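Jonberg Front-Loading Washer-Dryer, Graphite Finish
Sold and installed by Shawky Appliance, Clomatville

Overview
A freestanding front loader that washes and dries in one drum. It suits laundry rooms without space or ducting for a separate dryer. The finish is dark gray with a gloss front panel.

Construction
The drum is stainless steel with perforated walls. A black gasket seals the round door opening. Program selection is by knob on the top control strip.
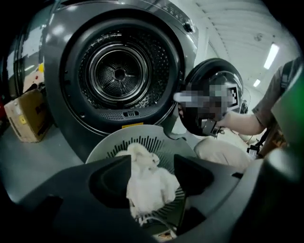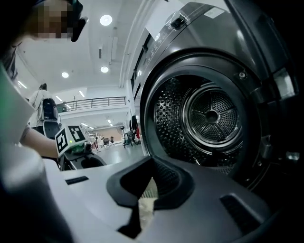 Both views: door open, perforated drum and dark gasket ring.

Loading
Place items well inside the drum and check that no fabric is caught between gasket and door before closing. Small items such as socks and cloths should go in a mesh bag. Wipe the gasket fold after the last load of the day — lint collects at the lowest point.

Installation
Allow 2 inches of clearance on each side and 5 inches at the rear for hoses. The floor must be level and firm. Remove all transit bolts before the first cycle and keep them for future moves.

Warranty and service
Parts are covered for 7 years, labor for 2. Service calls are booked through Percy Chambi at the Clomatville counter. Saturday visits are available on request.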